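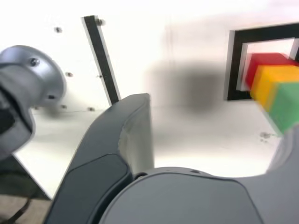 Nail Colour Basics -- Week 3 Handout
Tutor: Zofia Nowicki

Welcome back! This week is all about polish finishes, my favourite topic of the whole course, so bring your swatch sticks and plenty of remover.

1. Cremes
Flat, even colour with no sparkle. A good creme covers in two coats, and the Koller ones in your kits are lovely to learn on. Wipe one side of the brush, start just above the cuticle and float the polish down. Don't press!

2. Shimmers and frosts
Shimmers are forgiving. Frosts show every single brush stroke, so keep your strokes straight and parallel -- start in the centre, then do the sides.

3. Glitters
Dab, don't drag. If you want full coverage without using half the bottle, sponge it on over a matching creme (try this one at home, it's so satisfying).
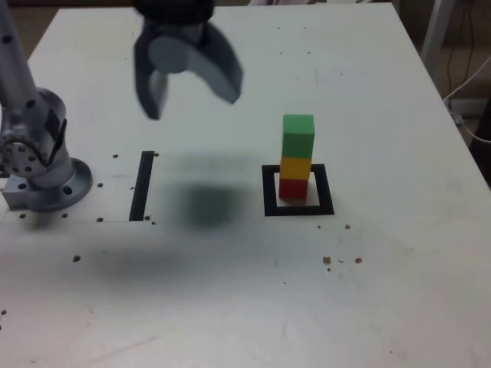 4. Top coats
Glossy, matte or quick-dry. We'll compare Stesto and Sornura over the same grey creme and you can vote for your favourite. Cap the free edge every time. Matte shows dents, so give your colour coats longer to dry first.

Homework
Paint 14 swatch sticks, at least three from each finish, and label the backs with brand, shade and number of coats. Anyone still missing sticks from January can hand those in too. I have almost 300 of my own now and I still get excited about a new one!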